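In Praise of the Dull Demonstration

By the second week at the Hitasstead workshop I had stopped dreaming about anything that wasn't yellow. We were gathering examples for a learning system called Randeto, and the object of its education was a moulded yellow plastic part with a red circuit board in it. A person steers the arm, the arm does the job, the cameras record it, and then a person steers the arm again. Our order was for 200 demonstrations. We delivered 104 that I would defend in public.

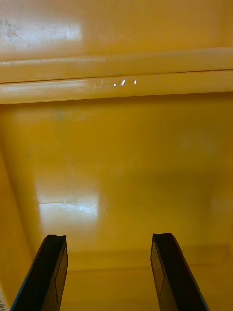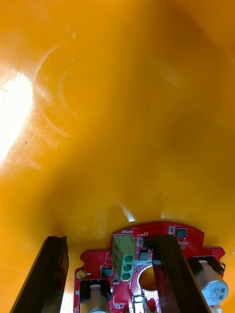

Views from the gripper at Hitasstead: yellow plastic in both, with the red board and its green terminal block in the second.

My complaint is with the other 96, and with the people who wanted them back.

The argument for keeping everything is well known and always made by someone a long way from the workshop. Data is data. The machine will sort the wheat from the chaff. I have met the machine, and it has no views on chaff. If you show it an operator who dithers for half a minute over shiny plastic, it will learn to dither, and it will do so with a commitment no human apprentice could match.

Then there is the opposite school, who want every example to be a little masterpiece. At Marikar, where I did a stint last December, they threw out any run with a wobble in it. They ended up with 281 lovely recordings of fingers gliding towards a part like swans, and a system that went to pieces the first time the part was put down slightly crooked. Nothing in its short and sheltered life had ever been crooked.

What I would keep is the honest muddle in between. Keep the run where the operator comes in at a bad angle, notices, backs off and tries again. Keep the glare, too. Glossy plastic under a lamp throws great white patches at a camera, and there is always someone who wants to hang up a sheet and make it all nice and even. Leave the sheet in the cupboard. The customer in Plesville has a lamp as well, and he isn't going to move it for us.

Bin the run where the operator was plainly thinking about lunch. I can spot these now, and most of them are mine.

It would help if we paid for the work as though it mattered. Steering an arm well is a craft, and we hand it to whoever is newest, give them 6 minutes of instruction and a stool, and then hold long meetings about why the model is hesitant. The model is hesitant because it was taught by somebody on their first morning who was frightened of scratching something. I would be hesitant too.

My own proposal, put to the project in writing and so far unanswered, is that whoever asks for another hundred examples should have to record the first ten. The stool is free most afternoons.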